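Bar Soap and Soap Dishes: Keeping Both in Good Shape

Household tips, bathroom and laundry section
By Perrine Lebrun
Updated 05/07/2018

A bar of soap should last a household of two several weeks at the sink. If yours is gone sooner, or if it turns to jelly on the underside, the trouble is almost always the dish or where the dish is standing. The tips below cover choosing a dish, storing spare bars, cleaning off buildup and using up the ends. Most of them cost nothing.

Picking a dish

A soap dish has one job, and that is to let the bar dry between uses. Look at the bottom first. A good dish has ridges, pegs or slots that hold the bar up so air can get under it. A flat-bottomed dish with no drainage will hold a spoonful of water after every hand wash, and the bar sits in it until the next one.

Look at the underside next. Feet are worth having. A dish that sits flat on the counter traps water beneath it, and on wood or a painted shelf that leaves a ring. Short feet are enough.

Then check the size. Set the bar in the dish before you buy it if the store will let you, or measure the bar at home and take the number with you. You want a finger's width of space on at least one side. If the bar touches all the way around, it dries slowly and it is hard to pick up with wet hands.

Small bowls get used as soap dishes in a lot of homes, and they work if you treat them right. A bowl with a wavy rim is easier to get hold of than one with a straight side. Plastic is a sensible choice near a tub or a hard floor, where a china bowl will break sooner or later. If the bowl has no holes, put something in the bottom to lift the bar. A folded piece of plastic canvas from the craft aisle does it, or a few clean pebbles, or a slice of loofah cut to fit.

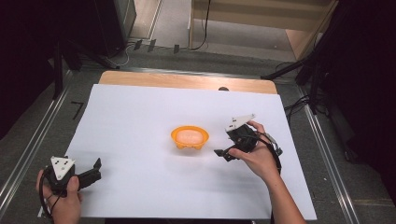 Small orange bowl with a scalloped rim and short feet.

If you drill holes in a plastic bowl yourself, go slowly and put a scrap of wood under it. Start with a small bit. Four or five holes near the center are plenty. Sand the edges of the holes with fine paper so they don't catch soap. Once the bowl has holes it needs a saucer underneath, or a place at the edge of the sink where it can drip.

Where to put it

Keep the dish out of the line of the faucet and out of the shower spray. On a pedestal sink this may mean a small wall shelf. In the shower, use the end farthest from the head, at shoulder height.

A windowsill is good in cool months and poor in summer. Strong sun dries one side of the bar and leaves it cracked. Cracks hold dirt, and later the bar splits along them.

In the kitchen, keep hand soap away from the dish rack. Splashes from the rack keep it wet all evening. Ehab Tazi, who ran the dish room at the Diner in Gellville for years, kept his bar on a shelf over the towel hook and moved it there again every time somebody put it back by the taps.

Drying and storing spare bars

Fresh bars from the package are softer than they will be later. Unwrap them as soon as you get home and stand them on edge in a dry closet. Leave a gap between bars. After a few weeks they are harder and last longer at the sink.

Linen closets are the usual place. The soap scents the towels a little, and the towels take up some of the damp. Don't set unwrapped bars right on white linens, though. Some colored soaps leave a mark, and oils in the bar can leave a yellow spot that only shows after ironing. A sheet of plain white paper under them prevents this.

A shoe box with the lid off is fine for storage. So is a wire basket. Sealed plastic tubs are a mistake with unwrapped bars, which sweat in them. If you must use a tub, prop the lid.

Write the month on the box. Bars unwrapped in October are ready well before the holidays, when the guest bathroom needs one.

White specks and powdery patches

People throw out bars that have nothing wrong with them. A dull, chalky top or a scattering of white specks usually comes from residue that has dried on the surface, and in hard-water towns you will see more of it. Homemade soap may also grow a fine white ash as it cures. Both come off with the first wash or two.

To clean up a bar for a guest, hold it under lukewarm water for a few seconds, rub the top with your thumb, and wipe it with a damp cloth. Stand it on edge to dry. Don't scrape it with a knife. The blade leaves ridges that look worse than the specks did.

The stamped name or design on the top wears away with use. If you want to keep a bar looking new for guests, use the underside for testing the lather and leave the stamped side alone.

Orange or brown spots are a different matter. Those, together with a stale, crayon-like smell, mean the oils in the soap have gone off. It won't do any harm as a cleaner for paintbrushes, but take it away from the bathroom sink.

If the bar has picked up hair or grit, rinse it and roll it in your palms under running water. Grit that is pressed in can be lifted out with a toothpick.

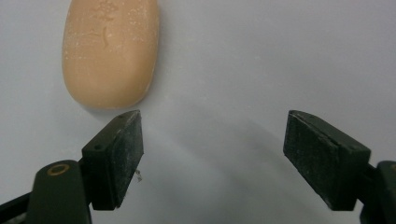

Cleaning the dish

Wash the dish once a week. Left longer, the layer in the bottom gets thick and takes soaking.

1. Take the bar out and set it on a dry washcloth.
2. Fill the dish with hot tap water and leave it for ten minutes.
3. Pour off the water. Push the softened soap out with a finger or an old toothbrush.
4. For a chalky film, wipe on plain white vinegar and wait five minutes. Skip this step on marble, limestone or anything with a metal finish you care about.
5. Rinse well and dry with a towel, the underside included.
6. Put the bar back with the other side up.

A scalloped or fluted rim collects soap in the low points of the curves. A cotton swab gets in there. So does the corner of a washcloth wrapped over a pencil. Go around the feet in the same way, where gray scum likes to sit.

Plastic dishes can go in the top rack of the dishwasher if they are marked for it. Scrape out the soap first. Even a small lump makes a surprising amount of suds.

Don't use steel wool on plastic. It leaves fine scratches, and after that the dish never wipes clean.

Cleaning the counter under the dish

Soap film on a smooth pale counter is hard to see and easy to feel. Run your hand across it. If it drags, wipe with warm water and a drop of dish liquid, then with clean water, then dry. On a wood tabletop use a barely damp cloth and dry it at once.

An old ring on laminate comes up with baking soda mixed to a paste. Rub lightly. Let it stand a few minutes before you rinse.

Using up the ends

When a bar gets thin enough to bend, wet it and wet a new bar, press them together, and leave them overnight. The join holds if both sides are soft. It works best with two bars of the same brand.

Other uses for slivers:

Rub one along a drawer runner that sticks. Use dry soap, and use it on wood only.

Mark a hem with it. A thin edge draws a good line on dark cloth and washes out.

Run your nails over one before gardening. The soap fills the space under the nail and the dirt rinses away.

Tie several in the toe of an old nylon stocking and hang it by the outside tap.

Grate them into a jar for hand-washing socks and dishcloths. Dissolve the flakes in hot water before the clothes go in.

Letters

Bouchra Lahlou writes that she keeps two bars going at once and trades them each morning, so that one is always dry. She has done this since she married and says she buys less soap than her sister. It is a good system if you have the room.

Amr Ragab asks whether a rubber band around the dish helps. Yes. Two wide bands stretched across the top of a bowl make a rack for the bar, and the drips fall below. Change the bands when they go sticky.

Iman Benmoussa wants to know how to get a waxy feel out of a new plastic dish. Wash it in hot water with dish liquid, rinse, and let it air dry overnight before you put soap in it. If the feel is still there, wash it a second time.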